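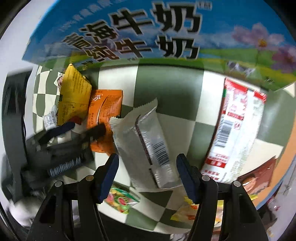 我开这家小铺子之前,在写字楼里管了好几年茶水间,所以一说到零食怎么摆、怎么装、怎么送到人手里,我能讲一下午。铺子叫Sidullow,做的事情很简单:帮大家配零食箱,配好了送过去。店里有张桌子铺着绿白格子的桌布,新品试吃、搭配、拍板,全在这张桌上。牛奶箱子侧着一放,蓝天白云草地那一面印着大大的“牛奶”两个字,旁边再搁一包黄色包装的小零食、一条银白色包装的,一份下午茶的底子就有了。剩下的就是慢慢往里添,添到我自己看着也想拆一包为止。

名字总有人问。Sidullow没什么深意,是我当年注册邮箱时乱敲键盘敲出来的,用着用着就舍不得换了。朋友劝过我起个中文名,什么“馋嘴小站”“零食铺子”,我去搜了一圈,同城重名的一大把,算啦。老客人都叫我们“西杜”,快递小哥叫我们“二楼那家”,都行,喊了我就答应!

现在固定的箱子有3种。

Brinero是给办公室的,咸的多一点,甜的少一点,掉渣的基本不放(键盘缝里抠饼干屑的苦我吃过,真的不想再吃一遍)。一箱里小包装为主,大家路过随手拿一个,不用找夹子封口。牛奶可以加,也可以不加,下单的时候写一句就行。加的话我会单独装,奶重,跟薯片挤在一个箱子里,到了那头薯片全成末了。

Beaudoin是家庭装,周末看电影、孩子同学来玩、婆婆妈妈来打麻将,都是它的用武之地。这一箱我花的心思最多,换了又换,光是里面的饼干就换过好多轮。有一阵子我特别迷海苔味的东西,连着配了两个月,后来有位客人留言说“老板,我家猫都闻腻了”,我才收手。现在一箱里同一种口味最多出现两次。

Tomness最小,是给一个人吃的。租房的、考研的、值夜班的朋友点得多。装得下一双鞋的盒子,里头有管饱的,有解馋的,还有一两样我最近自己在吃的东西。最后这两样每个月都变,我不提前说是什么。要是刚好是你不爱吃的,对不住,下个月再来。

再说说选品。我不懂什么大数据,办法就一个,吃。新东西到了先上格子桌布那张桌子,拆开,店里几个人一人一口,谁也不许先说话,吃完了再讲。有人觉得太甜,有人觉得刚好,吵两句很正常。吵不出结果的就先放着,第二天下午四点再吃一次,那个点人最饿也最挑。到现在记在本子上的试吃有251款,留下来长期卖的是80款。没留下的也不一定难吃,有些是包装太难撕,有些是一袋子空气,还有一款糖好吃得不得了,可是粘牙,粘到我去补了一次牙,只好含泪放弃。

牛奶这一块多说几句,问的人实在多。我们只卖常温的整箱奶,冷藏的不碰,没有冷链,我不敢接。每箱出门前看日期,临期的我们自己喝掉,或者拿来煮奶茶,你要是正好上门取货,能蹭到一杯。箱子有提手的我都会再缠一道胶带,提手断在楼道里是什么场面,经历过一次就够了。

包装方面,箱子里垫的是碎纸,不用泡沫。碎纸是从隔壁打印店要来的,偶尔你会拆到半张没印好的菜单,不用管它。过敏的朋友下单时一定一定写清楚,花生、牛奶、芝麻这些都可以避开,写在备注第一行,我看得见。巧克力类夏天不发,六月到九月都停,别催我,化了咱俩都难过。

我们没有门面,地方在二楼,900块一个月的小仓库是最早的家,后来搬过一次,现在的地方亮堂多了,能摆下那张长桌子。桌布还是原来那块的同款,洗得发白了就换新的,颜色我一直没改,绿白格子往上放什么都好看,零食摆在上面像要去野餐似的。

想来看看也欢迎,提前发个消息,下午来比较好,上午我们在理货,满地纸箱,连个站的地方都腾不出来。公司要长期订的,先拿一箱Brinero回去试,大家吃完说好咱们再谈每个月送几箱。有想吃但我们没有的东西,也写给我,店里现在卖得很好的一款米饼就是客人推荐来的,当时我还嫌它长得土。

十二月开始接年货箱,样子还在桌上摆着改,瓜子放多放少还没吵完。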